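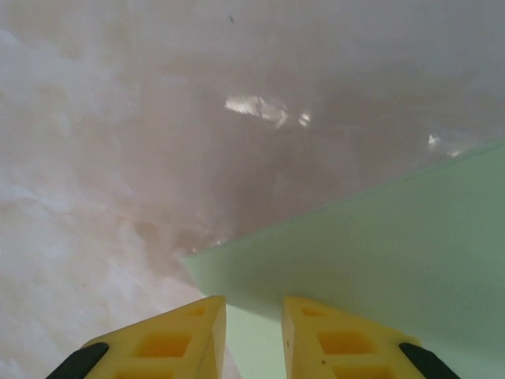 Why does my dehumidifier say the bucket is full when it's half empty?

Most of the time it's the float. The little foam piece in the bucket gets gummed up or knocked off its hinge, and the machine reads that as a full bucket and quits. Pull the bucket, wiggle the float, rinse it, put it back. If the light comes back on after that, keep reading, since mine did and this whole log is what happened next.

Ticket title: Trametti basement unit, false bucket full, then shuts down overnight
Status: solved (mostly)
Opened: August
Placed under: Dehumidifiers, drainage

Original post

Hi all, longtime reader, first ticket. I have a Trametti dehumidifier, the tall one with the bucket in front and the hose port in back, bought used from a neighbor across the street in Hakville. It ran like a champ all through June and July. Now it runs for a while, beeps, lights up the bucket symbol and stops. The bucket is nowhere near full when it does this! I slide it out, slide it back in, and off it goes again like nothing was wrong.

The basement is one big room with a concrete floor, a laundry corner and my work table. No flooding, no standing water, just that damp-towel smell in the summer. I have a Skokness humidity meter hanging from a nail by the stairs and it has never been off by much as far as I can tell. Before the trouble started it sat in the low fifties. When I opened this ticket it was in the seventies.

What I'd already tried before posting: unplugged it overnight, cleaned the filter (disgusting, sorry, I should do it more), rinsed the bucket, and moved the unit away from the wall a bit. None of that changed a thing.

Update, first reply from support

Support wrote back faster than I expected and wanted to know three things. Is the unit level, is the float moving freely, and is the hose connected while the bucket is in. Fair enough.

Level: no! I put a level across the top and the bubble was well over to one side. The floor slopes toward the drain, and when I pulled the unit away from the wall I'd rolled it onto the worst part of the slope. So that one's on me. I moved it back and put a shim under the front casters.

Float: it moves, but it was a little sticky. I'd only rinsed it before, so this time I took the float out completely and scrubbed the pegs it hangs on with an old toothbrush and vinegar. There was a film on there you could feel with a fingernail. Careful putting it back, the pegs are thin and the bucket wall has to flex a little to let them in. I pushed from the inside with my thumb and it popped right into place.

Hose: not connected. I'd been emptying the bucket by hand.

Result: better. It ran from supper to bedtime without a peep and I went upstairs feeling like a genius. By 3 in the morning it was beeping again. I know the time because I could hear it through the floor and lay there being mad at it.

Update, the magnet thing

A couple of people on the board said these floats have a magnet in them and the switch on the machine side reads the magnet. I didn't know that. I held a paper clip up to mine and sure enough, it grabbed it, but weakly, and only on one face. I'd been hoping I had put the float in backward, since that would be a free fix, but there's a molded arrow and mine was pointing the right way.

So then I looked at the machine side. There's a small plastic bump at the back of the bucket cavity and behind it is the switch. The bump had lint packed all around it (laundry corner, remember). I vacuumed it out with the skinny nozzle and wiped it down. I also found that the bucket wasn't seating all the way. It felt like it was in, but if I leaned on it with a hip there was another little click. I'd missed that click for who knows how long. If you own one of these, lean on the bucket!

With the click, it ran all night. And the night after. I almost closed the ticket.

Update, it's back, but different

Okay, new problem. No bucket light this time. The fan runs, the compressor doesn't sound like it's running, and there's frost on the coil when I take the filter off and look in with a flashlight. The Skokness says high sixties. The bucket is getting hardly anything.

Support asked for the room temperature and I said it feels cool down there but I wear a T-shirt. They wanted a number, which is reasonable, so I looked at the other half of the meter and it was lower than I'd have guessed. It drops at night when the central air upstairs is blowing and that big supply vent in the basement ceiling is open. The vent was blowing cold air right down on the dehumidifier. I don't think anybody in this house has touched that vent since we moved in.

Closed the vent. Turned the dehumidifier off for the afternoon so the frost could go away by itself (don't chip at it, please, somebody on another thread did and that was the end of their coil). Put a cookie sheet under it in case of drips, got a few drips. Turned it back on after supper. 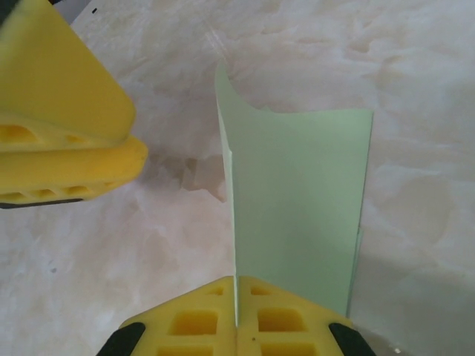 The work table is the reason I care about any of this. I make cards down there, the folded kind, and I keep my colored sheets and envelopes on a shelf at the end, and damp gets into paper long before it gets into anything else. Envelopes glue themselves shut. Whole packs go wavy. After a while I started trusting the paper as much as the meter: fold a sheet, stand it on its edge on the tabletop like a little wall, and look down at the top. A light mint-green one like that, with the top edge bowing and one side lifting into a pointed, slightly rolled tip, is not a sheet I want to run through my scoring board. I know paper can curl in dry air too, and it depends on the grain, so don't go sending support a picture of your stationery. They want the humidity reading. I gave them both and they were nice about it.

Update, hose experiment

While I had everything apart I figured I'd try the hose and stop carrying buckets. The port in back takes a regular garden hose end, or it's supposed to. Mine leaked at the threads. I ordered a short drain hose from Darwish with the right washer in it and that fixed the leak, but then hardly any water came out of the hose and the bucket still filled up. It took me two evenings to figure out why.

The hose has to go down the whole way. That sounds dumb typed out, but I had it looping up over the leg of the laundry sink and then down to the floor drain, and there's no pump in this model, so the water just sat in the low part of the hose and backed up into the bucket. I cut the hose down to 8 feet, ran it flat along the floor behind the washer and let it end right over the drain. Now it dribbles along nicely. There's also a rubber plug inside the port that has to come out, and on mine it had been pushed in crooked, so check for that too.

One more note for whoever finds this through search. You still have to leave the bucket in with the hose connected. I took it out thinking I was being clever and the machine wouldn't start at all.

Current settings

Fan on high, target at 50, vent closed, hose to drain, bucket leaned on till it clicks. I clean the filter whenever I clean the lint trap now, or at least every other time. It shuts itself off around 11 most nights when it gets down to the target and comes back on when somebody does laundry.

The Skokness reads low fifties again by the stairs. Over on the shelf end it reads a bit higher – I moved it over for a day to see – and I may put a small fan there to push the air around. The paper on the shelf I've flattened under a stack of cookbooks. Some of it came back fine and some of it is scratch paper now.

Costs, since somebody asked

The hose and washer were cheap. Vinegar I had. The neighbor wanted $100 for the dehumidifier in the first place and I still think that was a fair price. Support did offer to sell me a new float and I said I'd wait, since mine works with the pegs clean. If the false bucket light ever comes back with everything level and seated, that's what I'll order first, and they said the switch would be the next suspect after that.

Last reply from me

Marking this one solved. I put "mostly" up top since I haven't been through a spring with it yet, and April is when the basement walls sweat. I'll come back and add to this if it acts up.

To the person who asked whether you can run it with the basement door open: I did for a whole month and all I managed to do was dry out the stairs. Door's shut now. And to the one with the older Trametti, the short one with the handle on top, I'm sorry, I have no idea where your float is. I looked at the manual you linked and the drawing shows the bucket coming out the side, so I'd start by looking there with a flashlight.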